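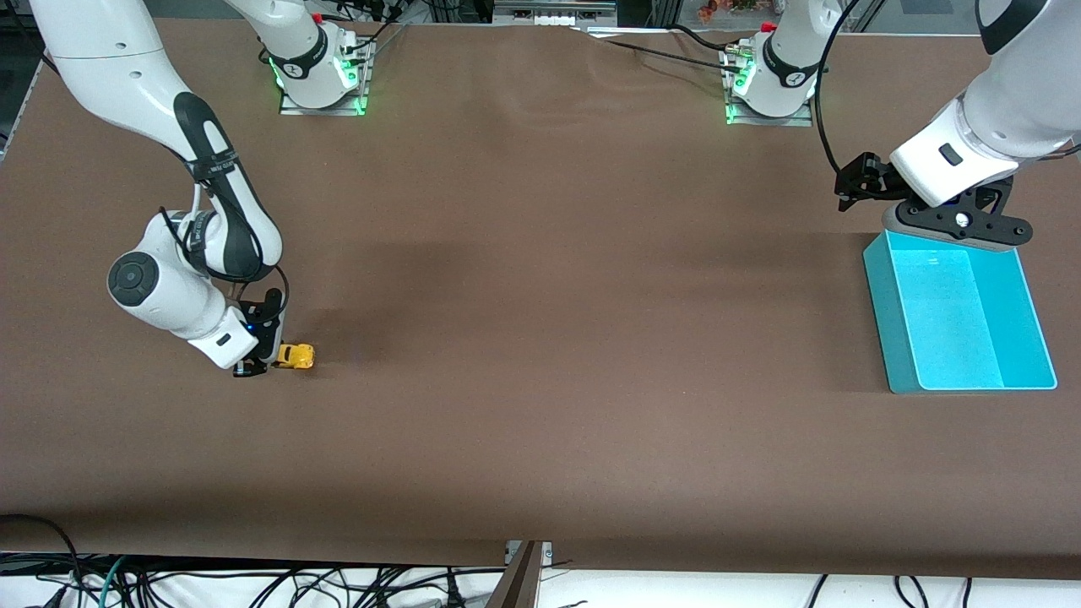

Figure 2. Tidying task: one gripper at the yellow toy car, the other over the turquoise bin.

4.1 Can it tidy up yet?

Sort of! I picked toy tidying because it's the chore I dodge most at home, and it looks dead easy (one car, one bin, as in Figure 2). We trained the Zestov policy on 1367 demonstrations and gave each attempt 90 seconds, which felt generous when I wrote the protocol. A toddler would want far less. Most of our lost time went on the grasp – small rounded things are a pain for two fingers – and I'd still not trust it with my own living room floor. The Havelska baseline was slower again, so I've put its timings in the appendix.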